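Ticket: blocks from the mixed set won't stack straight
Posted to: Turkar customer help
Status: open, waiting on a reply

Hiya, me again. I bought the big mixed set of building blocks from your Blackburn shop in September and I'm still having bother with them. Anything past the second layer starts to lean, and by the fourth it's over! I've got a stall at the Dirnby craft day and wanted a nice tall tower on it, so I'm a bit stuck.

What I've tried so far:

1. Different surface. Started on the kitchen table (which slopes, I know), then moved to a hard flat top. Bit better, still leaning.

2. Wiped the lot with a barely damp cloth and left them overnight. No change that I could see.

3. Sorted by colour in case one batch was off. The yellows seem worst to me but I wouldn't swear to it.

4. Got the tape measure out and went back to small stacks, mainly orange and yellow.

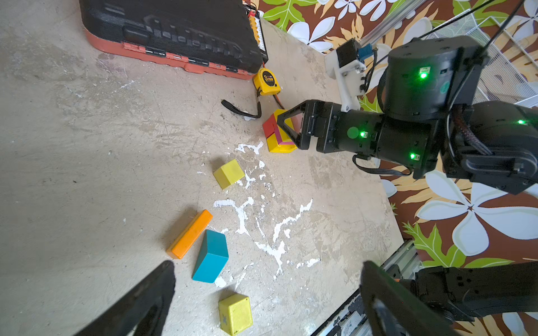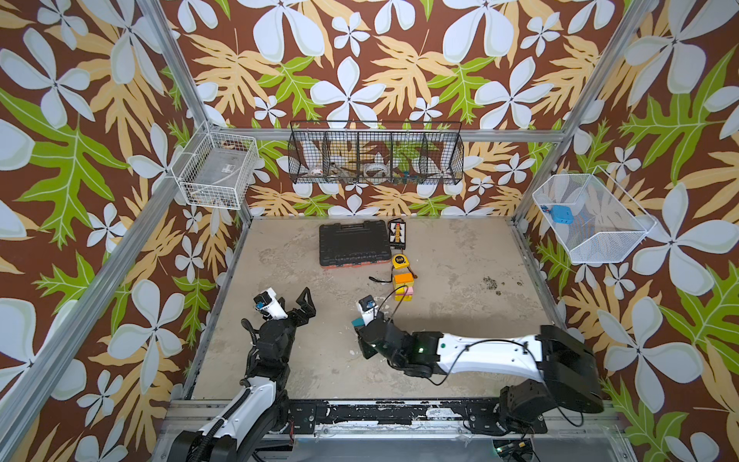
Yellow and orange blocks in both, with the tape measure further back.

5. Rubbed one yellow block down with 200 grit paper, just the one face. It sits flatter now, I think, but I'm not doing that to the whole set, there's 1,000 pieces in it.

What I'd like to know:

Is there a tolerance on the sizes? The leaflet doesn't say. And if I post you 6 of the bad ones, could you check them against new stock? Your Prerkville depot swapped some for me last time and those were fine (still are, they're the best of the bunch).

I've kept the box and the receipt. Evenings are best if you want to ring, any time after 5.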